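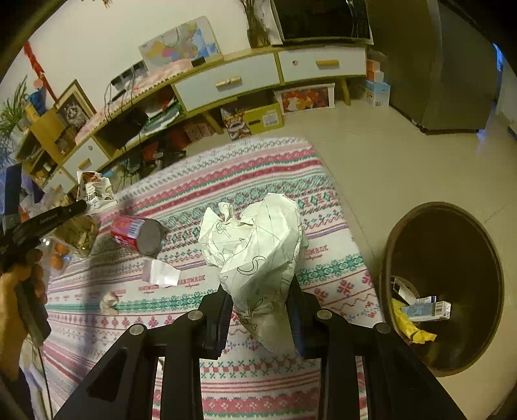 Crumpled paper with line drawings, over the patterned tablecloth.

varimis-patterns: a dataset of handmade textile and paper patterns

Hi! I'm Marlene Dufour and this is my collection of pattern notes, typed up and cleaned so other people can use them. I started with my aunt's knitting charts, then a neighbor gave me a shoebox of embroidery leaflets, and then I kind of lost control of it. There are 1,739 entries now. Each one is a written record of a single motif – a snowflake, a zigzag border, a leaf, that sort of thing – with its stitch grid where one exists.

What's in the download

patterns.csv is the main table, one row per motif. Columns are id, name, family, width, height, repeat, source and notes. Width and height are in stitches, never inches. If the original only gave inches I left both blank and put the measurement in notes.
grids/ has a plain text file for each charted motif. A dot is background, an x is the main color, and a to f are extra colors. You can open them in anything.
sources.csv says which leaflet, book or person each motif came from. There are 166 sources, and yes, a few are just "loose sheet, no title".

Where it came from

The biggest chunk is the Paulauskas box (that's the embroidery leaflets, plus a lot of mitten borders penciled on the backs of receipts). The Zultulska set is smaller and much tidier, mostly cross-stitch, with proper color keys. Everything else is family stuff or charts people mailed me after I posted the first version.

I did the typing in Sistex, a little charting program I've used for years. It exports grids with a trailing blank line, so if your parser chokes, that's probably why. I strip them now but some of the early files slipped through.

Things to watch out for

Names are a mess! The same eight-pointed star shows up under four different names and I kept all of them, because I like seeing what people called things. Use the family column if you want to group them.

Some borders don't repeat cleanly. If repeat says 0, the chart only shows one end of the border and I didn't want to guess the rest. Please don't treat 0 as a real number in your averages (I did this myself in version 1 and got some very silly results).

Colors are whatever the source said. "Rose" in one leaflet could easily be "light red" in another. I haven't matched anything to thread or yarn brands and I don't plan to.

Using it

Free for knitting, stitching, teaching, printing, poking at with code, whatever you like. A mention of varimis-patterns is nice if you publish something. If you need a small sample for a class, sample_1000.csv has 1,000 rows picked at random, and it loads fine in a regular spreadsheet.

Sending me more

Yes please! Typed grids are easiest, but scans are okay too if the squares are readable. Tell me where the pattern came from, even if it's only "grandma's drawer". I'm hoping to have the next batch in by June – mostly paper-cut leaf and flower outlines, which will need their own file type because they don't sit on a grid at all. I'm leaning toward SVG. If you've got strong feelings about that, open an issue and let me know before I start tracing.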